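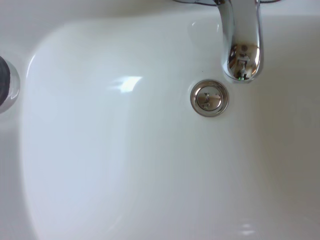
*A white basin with a chrome tap.*

30/03/2022

Children's television used to let a series end, and I would like it to start doing so again.

I have been watching Skindex with my two sons since the first series. If you haven't got children between five and nine, it is the cartoon about a girl called Wubshet who can borrow the skin of any animal she has touched. She keeps a list of them in a notebook, and the notebook gives the programme its name. The early episodes are very good. The town of Gindonitz has a proper map that stays the same from week to week, the jokes come from the characters, and when Wubshet borrows the wrong skin she has to live with it until sunset.

The first series had a plot. Her brother was missing, she looked for him, and in the last episode she found him. My younger boy cried and then asked for his tea. It was a complete story and it could have stopped there.

We are now on series five. The brother has gone missing again, twice. The sunset rule was dropped in series three so that Wubshet could change skins several times in one fight, and the notebook has been replaced by a glowing wrist device called the Vusus, which you can buy. It comes in a box with nine plastic animals, and there are more animals sold separately. I have nothing against toys. I had a shelf of them at that age and my parents paid for every one. My complaint is that the programme is now written around this one. Any episode with a new animal in it has a long pause in the middle while we look at the new animal.

My neighbour Desmond Pennington thinks I am taking it too seriously. His view is that children don't watch for the plot, they watch for the transformations, and that a five-year-old would happily see the same fight every day for a year. He has a point about the five-year-old. But my nine-year-old noticed when the sunset rule went. He asked me why she was still a heron at bedtime, and I had no answer for him. He went on watching, but he stopped guessing what would happen next, and guessing had been most of the fun.

Children care about rules more than adults do. Watch them in any playground and half the time is spent arguing over what is allowed. A hero with a power that can do anything is dull to them quite quickly. A hero who can only be a mole until the sun goes down has to think, and the child watching thinks along with her.

I know the reasons for carrying on. Animation is expensive, a known name is easier to sell than a new one, and the people who draw these things need the work. Rasa Rebane, whose daughter is in my older son's class, said to me that she would sooner have a tired programme she trusts than a new one she has to sit through first to check. I understand that. I have put Skindex on for the same reason on plenty of wet afternoons.

Still, a channel could make two series of something, finish it, and show it again. Children come to it new every year. The ones who have seen it will watch it a second time without any complaint, as mine have done with the first series. A good ending doesn't wear out, and it leaves room in the schedule for somebody else's idea.

There is talk of a film next, with Wubshet's brother as the villain. We will go and see it, because the boys have already asked. I hope they bring back the notebook.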